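Two fingers are enough for most of the house
Opinion, by Charmaine Kekana

I have read three proposals since January asking for a multi-finger hand. Each one says that homes are full of small things and a plain two-finger gripper can't deal with them. I don't agree, and keys are why.
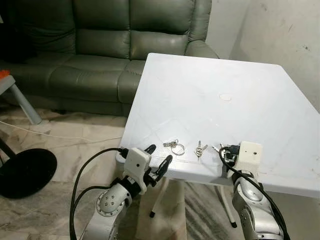
Small keys near the edge of the table, with the right gripper next to one set.

A key lying flat gives a gripper very little to hold. The ring helps. Go for the ring, come in low, and close slowly. Konrad Dudek wrote our closing routine for the Walczak controller, and changing it did more for us than any new hardware. We lost two weeks comparing fingertip pads before we looked at the approach angle at all.

The wrist camera matters too, and so does where the head camera ends up pointing between tasks. Homes have hooks, cords, thresholds and shiny floors.

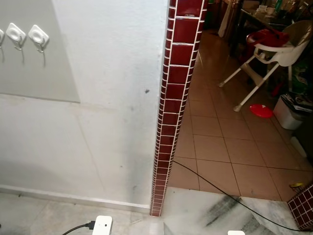
Cillthorpe Home Manipulation Group

A camera that copes with a lab bench may do badly with glare off tile. I would spend money there first. Zofia Pietrzak disagrees and wants force sensing at the fingertips. She may be right about glassware. For metal on plastic I have not seen the need. 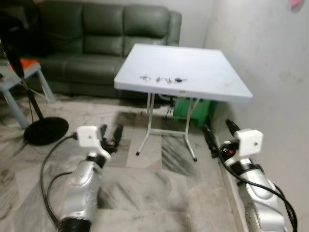 Grippers and End Effectors

My other complaint is about test objects. The Brornmont set uses blocks, and blocks are easy. Put small metal pieces on a folding table and then compare grippers. Our log has 345 attempts in it, and most of the misses came from the arm arriving in the wrong place. More fingers would not have fixed those.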